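MUS 255: Live Music and Its Stories
Handout 7: The band origin story
Instructor: Nicanor Bravo

Read this before the March listening session and bring it with you. We'll mark up two press kits in class.

Every working band has a paragraph about how it started. You've read it many times. Two people meet at a party, somebody owns a banjo, a basement is involved, and by the last sentence they're on tour. I want you to get suspicious of that paragraph. It was written to sell tickets, usually by the band or by someone the band pays, and then it gets copied into previews by writers with an hour to fill a column.

Start with the word "organic." When a press release says a group came together organically, ask what was left out. Who quit? Who booked the first show? Was there a drummer before this drummer? Our first case is Dreltent, a five-piece from Bronanbridge. Their kit says the songs "arrived on their own" over one winter. The same kit, on page 2, thanks a songwriting coach. Both statements may be true in some sense, but only one of them ever made it into a newspaper.

Second, look at the numbers. Dreltent claims to have sold out a 1,000-seat hall on its first tour. Fine. Was it a headline date or an opening slot? Did the hall open the balcony? A band playing third on a bill can say it played to a full house, and the person retyping the sentence will turn that into "sold out" without meaning any harm.

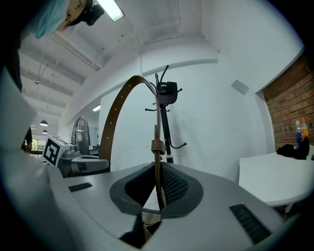 Third, the influences list. I have never found one that helped me hear a record. Zelero, our second case, names nine artists in its kit, and I can hear maybe one of them, in one chorus. A list like that tells you which audience the band hopes to borrow. Treat it as marketing and you'll learn something from it.

Zakhar Lysenko, who used to teach this course, disagreed with me on most of this. His view was that origin stories are folklore, and you don't fact-check folklore, you ask why people keep telling it. I think that lets everybody off too easily. A ballad doesn't have a booking agent. Still, his question is worth asking after you've done the checking, so there's space for it on the worksheet.

Terms to know
One-sheet: the single page sent to venues and press.
Support: any act that isn't the headliner. Watch for kits that skip the word.
Pull quote: a line lifted from a review. Find the review. Read the sentence before it and the sentence after.
Residency: a repeated booking at one venue. Some kits use it for three nights in a bar.

For next time
Pick a local act and get its current bio plus the oldest one you can find. Write one page on what changed. Don't tell me whether you like the music. If the two versions match word for word, pick another act.
Optional: the Srivastava interview on reserve at the library desk. He contradicts himself twice, and the interviewer lets both go by.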